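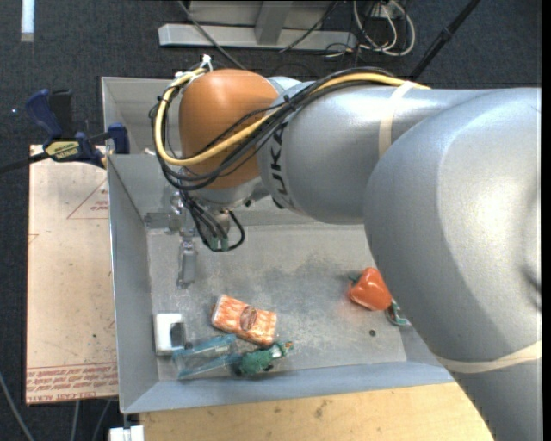

The lifting was never what wore her out, Maribel Puma will tell you, it was the deciding. Every few seconds there was another thing to look at, and another choice about where it went and which way up, and by three in the afternoon she could stand in front of a bag of carrots and have no idea what she was supposed to do with it. She worked that way for 5 years at Norora, packing grocery orders, and she says her feet were fine the whole time. It was her head that went home tired.

I had come to Norora expecting to hear about jobs, and I did, but people kept steering me back to that other kind of tiredness. The company fills orders for households all over the valley, and a lot of what goes through the building is plain everyday stuff: peppers, carrots, little boxes of this and that. Since July, part of the picking has been handed to robot arms that reach down into a metal bin, take hold of one item and pass it along. The software is called Plustider, the packers call it Plus, and on the morning I visited it was having a hard time with anything shiny.

Bell peppers, for instance. A pepper is round and slick and no two of them sit the same way, and if you squeeze one too hard you've sold somebody a bruise. Kurniawati Pangaribuan, who runs the early shift, has spent a good part of her summer on this question (she laughed when she told me, but she had a notebook full of it). She used to walk the line with a clipboard. Now she sits down with the engineers from Plurkura before lunch and tells them what a packer would have done, and they go away and try to get the arm to do something like it.

"They asked me how I know when a pepper is held tight enough," she said. "I had to go and pick one up to find out."

The numbers are small so far. The arms handle around 1,000 items on a good day, a slim share of what the people do, and they stop more often than anyone would like. When one stops, a light comes on and a packer walks over. That walking over has become a job of its own, and 2 packers on each shift now do it full time, at a slightly better rate of pay. Maribel is one of them. She likes it, mostly. She misses the talk at the old packing table, where you could go through a whole wedding, dress to dessert, between breaks, and she finds it lonely to work beside something that doesn't care how your weekend went.

Not everyone is as easy about it. A few of the packers I met over coffee wanted to know what happens when the arms get good at peppers, and management's answer – that nobody will be let go this year – struck them as a short sort of promise. A man who had come over from Londoño, the big warehouse across the highway, said he had heard the same sentence there, word for word. He was still bringing in his own tea and keeping his locker tidy, he told me, and he was also looking at night classes.

Maribel had her own plans to get back to. A light had come on down the line while we were talking, and she put the lid on her coffee and went to see what it wanted.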